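Wrapped candy sticking together in the break room tray
Kevside Community Help > Kitchen and Pantry > Storage

Posted by Marisa Caruso, August 18, 2020

We keep a shared snack tray on the big white table at work and I am the one who fills it. 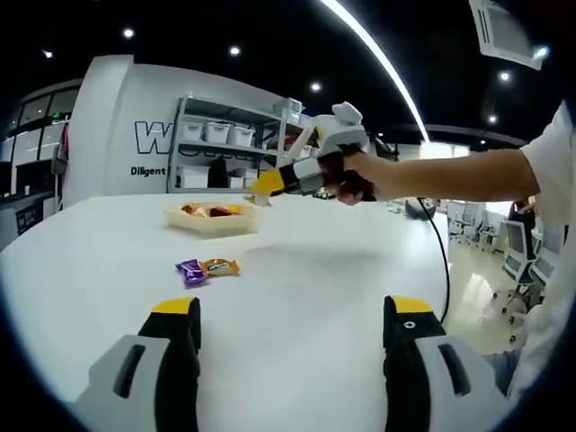

The tray, with two candies out on the table next to it.

The tray is rectangular plastic with no lid. I buy mixed wrapped candy in bags of 200 and top the tray up when it gets low. For most of the year this is fine. In the last few weeks the hard candies at the bottom have gone tacky inside the wrapper, and when you open one the paper tears and stays on the candy. The ones with twisted ends are the worst. The ones in sealed wrappers seem OK so far.

The AC is turned down at night and the room gets warm. I would like to keep the tray out because people won't go looking in a cupboard. Is there a way to stop this without switching to a jar with a lid? Also, is the sticky candy still safe to eat? I have most of a bag left and don't want to throw it out if I don't have to.

Fulvio Lombardi

It's moisture. Hard candy is mostly sugar and it pulls water out of the air. A twist wrapper is open at both ends so the air gets in. A sealed wrapper keeps it out until someone opens it, so that matches what you are seeing.

What I would do:

Put out less at a time. If 20 pieces get eaten in a day, put out 20. Keep the rest in a box with a tight lid, somewhere cool.

Empty the tray before you refill it. If you pour new candy on top, the old pieces stay at the bottom for weeks. Put the old ones back on top.

Wash the tray when it is empty and dry it all the way. Sugar dust in the corners gets sticky and the wrappers pick it up.

Don't put the spare bag in the fridge. When you take it out, water forms on the wrappers and you are worse off than before.

As for eating them, plain hard candy that has gone tacky is normally just unpleasant. Anything with a soft or cream center I would check against the date on the bag. If it smells off or the wrapper is wet, throw it out.

Annunziata D'Amico

get a jar with a lid. we had the same thing and the jar fixed it

Marisa Caruso

Thanks Fulvio. I never empty it first, I just pour, so that is probably half the problem. I found a few at the bottom that I think were from the spring. Annunziata, I know, but the last jar got left open all day anyway.

Roxana Echeverri

Adding to the first reply. Those little drying packets help in the storage box, but don't put them in the open tray. They fill up with moisture from the room and then do nothing, and someone could mistake one for a snack. I keep two in the box and change them in September.

If you can choose what you buy, get the sealed kind for summer and go back to the twist ones when it cools off. Chocolate is a different problem, it just melts.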